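Imprimir esta página | Enviar por correo electrónico

Comunidad de ayuda Giraldo. Sección: juegos clásicos para PC (DOS)

Publicado el domingo, 2 de septiembre de 2018, por archivo_medianoche

Grernine (DOS): las guarniciones desertan al llegar el invierno y no consigo conservar las provincias del norte

Estimados miembros de la comunidad:

Me dirijo a ustedes con una consulta relativa a Grernine, en su edición original en disquetes, que he retomado recientemente tras muchos años. He revisado los hilos anteriores de esta sección y no he encontrado ninguno que trate el asunto con suficiente detalle.
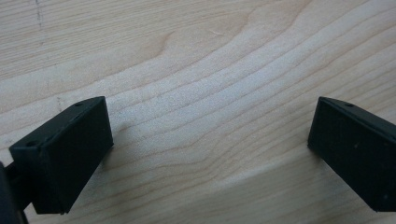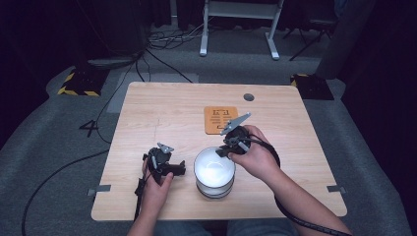 La situación es la siguiente. Juego con la casa de Briltcombe, en el nivel de dificultad intermedio. Durante la primavera y el verano la campaña transcurre sin contratiempos: ocupo las tres provincias septentrionales, dejo una guarnición en cada castillo y regreso con el grueso de la hueste a la capital. Sin embargo, en cuanto el calendario del juego alcanza el mes de noviembre, las guarniciones comienzan a perder hombres cada turno, aunque la pantalla de intendencia indica que disponen de grano. He llegado a ver una fortaleza con 80 lanceros reducida a 8 antes de la primavera siguiente, sin que mediara asedio alguno.

El manual dedica a la cuestión un único párrafo, en el que se limita a señalar que «la lealtad de la tropa depende de la presencia de su señor». No se aclara si dicha presencia debe ser física, es decir, con el caballero dentro del castillo, o si basta con nombrar a un gobernador desde el menú del consejo. He probado lo segundo en dos partidas y el resultado ha sido el mismo.

Agradecería asimismo que se me indicara si existe alguna manera de guardar la partida en mitad del turno de invierno. El programa solo me ofrece esa posibilidad al inicio de cada estación, lo que obliga a repetir una cantidad considerable de movimientos cuando algo sale mal.

Quedo a la espera de sus indicaciones y les saludo atentamente.

Respuestas publicadas en este hilo

torre_del_homenaje escribió:

Estimado compañero:

El comportamiento que usted describe no constituye un error del programa. Grernine aplica a las guarniciones dos comprobaciones distintas durante los meses fríos, y la pantalla de intendencia refleja únicamente la primera de ellas, que es la del grano. La segunda corresponde a la paga. Las tropas acantonadas fuera de la provincia capital cobran por adelantado al comienzo del otoño, y si en ese momento el cofre de la provincia carece de fondos, la deuda se acumula de manera silenciosa. Las deserciones empiezan en el turno siguiente.

Conviene subrayar que el cofre provincial y el tesoro de la casa son cuentas separadas. Es posible disponer de una fortuna en Briltcombe y tener, al mismo tiempo, los castillos del norte en quiebra. El juego no transfiere dinero por iniciativa propia ni emite aviso alguno.

El procedimiento que recomiendo es el siguiente:

Antes de que concluya el verano, envíe un caballero con una caravana a cada provincia. Se seleccionan el caballero y la orden «Escoltar», y se asigna la suma correspondiente. Para una guarnición como la que menciona suelen bastar alrededor de 60 coronas, siempre que el castillo no tenga obras en curso.

Una vez entregado el dinero, abra el menú de la provincia (no el del consejo) y active la casilla «Soldada». Si no se activa, los fondos permanecen en el cofre pero no se reparten. Supongo que es este el paso que ha pasado inadvertido, pues la traducción española del manual lo omite por completo; figura, en cambio, en la hoja de consulta rápida que acompañaba a los discos.

En cuanto al gobernador, el nombramiento desde el consejo afecta a los impuestos y a la justicia, pero carece de efecto sobre la lealtad militar. La «presencia del señor» a la que alude el manual es, en efecto, física. Un caballero de rango alto alojado en el castillo reduce las deserciones a la mitad, incluso con la paga atrasada. Resulta un recurso costoso, dado que inmoviliza a un buen capitán durante toda la estación, y yo lo reservaría para la provincia fronteriza con Rarkine, que es la que recibe los ataques en primavera.

Sobre la posibilidad de guardar en mitad del turno, no me consta que exista en la edición en disquetes.

Reciba un cordial saludo.

escudero_novel escribió:

A mí me ocurría lo mismo y opté por no dejar guarniciones. Retiraba a todos los hombres antes del frío y reconquistaba los castillos en primavera. No es elegante, pero se gana igualmente. En el nivel fácil, al menos.

cronista_del_valle escribió:

Buenas tardes:

Suscribo lo expuesto por torre_del_homenaje, con una salvedad y un añadido.

La salvedad se refiere a la reducción de las deserciones a la mitad. En mis partidas ese efecto solo se aprecia cuando el caballero pertenece a la misma casa que la tropa. Si se trata de un aliado jurado, la mejora es muy inferior, y en el caso de los mercenarios no he observado ninguna. Desconozco si ello depende de la versión.

El añadido concierne al guardado. Si utiliza un emulador que permita conservar el estado completo de la máquina, puede emplear esa función en cualquier instante, incluido el turno de invierno. Le aconsejo, no obstante, que no lo haga mientras el programa esté leyendo del disco, por ejemplo durante el paso del mapa a la pantalla de batalla. Yo perdí de ese modo una campaña avanzada. En todo caso, mantenga también los guardados ordinarios de cada estación en una carpeta aparte.

Respecto a la propuesta de abandonar los castillos, debo advertir que en el nivel intermedio la casa de Rarkine ocupa las plazas vacías casi de inmediato y repara las murallas a su costa, de modo que el asedio posterior resulta bastante más largo.

Atentamente.

Este sitio utiliza cookies propias y de terceros para mejorar la navegación. Si continúa navegando, se considera que acepta su uso.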